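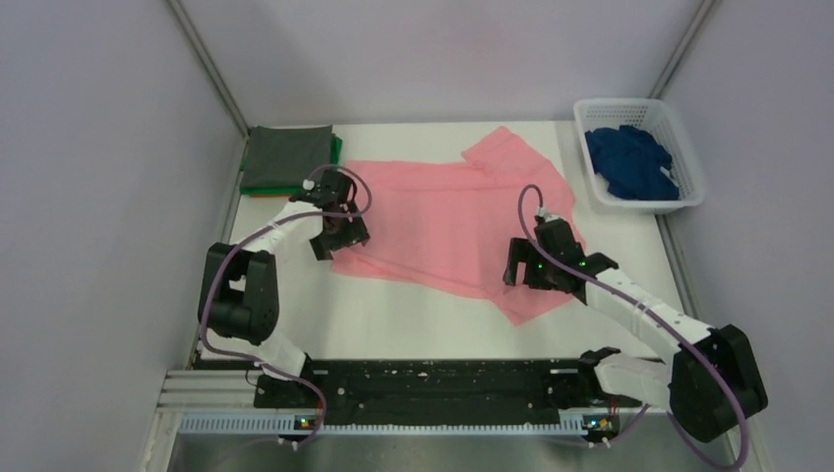

工单 1428:书目页简介显示不全,系列顺序错误

状态:已解决
提交人:Murray Cloutier(Drenport 读书会)
产品:Plornora 书目站
分类:小说/青少年/反乌托邦
提交日期:2021年4月12日

问题描述

我在给读书会整理下一季的书单,用的是《Oltby 城墙》三部曲的书目页。第一部的简介只显示到“她在登记处看见了自己的名字”,后面就没有了。点“展开全文”,页面闪一下,还是原来那一段。

另外,系列列表里第二部排在第三部后面。有两位会员按页面顺序借书,先看了结局,对我有点意见。

第三个问题不急:第一部的页数写的是 600,我手里的平装本是 359 页。

浏览器换过两种,退出账号再看也一样。

处理记录

1. 客服首次回复

已复现简介截断,手机版和电脑版表现相同。请提供平装本版权页上的出版社名称和出版月份,用来核对版本。

2. 用户回复

出版社是 Wainwright,版权页写的是12月第一次印刷。封底简介比网页上的长,多出整整一段,讲女主角离开内城以后的事。如果需要我可以打字发过来。

3. 客服回复

不用打字,出版社提供的原始文本我们这边有。已转给数据组。

4. 数据组记录

查看原始文本,简介共三段,数据库里只存了第一段。第二段开头有一句人物对白,用的是英文直引号,导入程序把它当成字段结束符,后面的内容全部丢弃。“展开全文”按钮读取的是同一个字段,所以点了没有变化。

处理办法:把该条目的直引号转义后重新导入。导入后三段齐全,按钮正常。

同一批导入的其他小说条目也可能有这个问题,另开工单检查,不在本单内处理。

5. 数据组记录

系列顺序。列表按“卷号”字段排序,第二部的卷号为空,系统把空值排到最后。已补填为 2。清除缓存后列表顺序为第一部、第二部、第三部。

检查时发现外传短篇集也挂在系列下面,没有卷号。按现行规则,外传不编号,留在末尾,未改动。

6. 用户回复

简介现在能看全了,谢谢。顺序在我的电脑上对了,手机上还是旧的。

还有一点,恢复出来的第三段把登记官的真实身份写出来了,那是第一部快结尾才揭开的。封底上没有这句话。能不能去掉?我们有人还没开始读。

7. 客服回复

手机端请在“设置”里选“清除本地数据”,然后重新登录。书架和阅读进度保存在账号里,不受影响。

关于剧透:简介文字由出版社提供,我们不能直接删改,但可以加折叠标记。已对第三段加标记,默认隐藏,点击“显示可能涉及情节的内容”才会展开。同时已写信给 Wainwright,询问是否愿意换成封底版本。

8. 数据组记录

页数。600 页对应的是大字本,平装本是 359 页。两个版本被合并成了一个条目,页数取了大字本的值。已拆分为两个条目,原有书评全部保留在平装本下面。

9. 用户回复

手机清除数据后正常。页数也对了。折叠的办法可以,先这样。

10. 客服回复

Wainwright 尚未答复,收到后会在本单下补充。其余三项已修复,工单关闭。如再次出现简介截断,请直接回复本单,无需重新提交。

补充(关闭后)

Wainwright 已发来封底版简介,不含登记官身份一句。已替换原文,折叠标记随之取消。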